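Sat 16 February

The shelves are finally up, and by up I mean standing at one end of the big room while we all have opinions about them.

They're white metal ones, a Mindum set I got second-hand for 57 pounds, including delivery by a man who left them at the wrong door. The instructions listed 84 parts. I'd put six aside as spares before noticing that four of them were the feet. The diagonal braces go on last, according to Mindum, and they go on first if you've ever built the thing before, which I now have, twice.

So far they've attracted a gray box, a black case and a few pale oddments that used to live on the windowsill at Clandar. It's a start. My plan was one shelf per category. My categories were "cables" and "other", so the plan needs work.

Then there's the fan. I bought the big black standing one last April, in a panic, after one warm afternoon. It has a base like a manhole cover and goes wherever you were about to walk. I've tried it in three corners and it sulks in all of them. 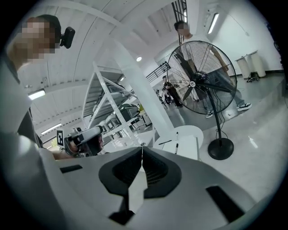
Wollia wrote to say that the fan should go against the pillar and the shelves should be turned flat to the wall, "like a normal person's". I've measured the wall. It's 54 inches short of being any use, thanks to the radiator, so the shelves are staying at their angle until Easter at least.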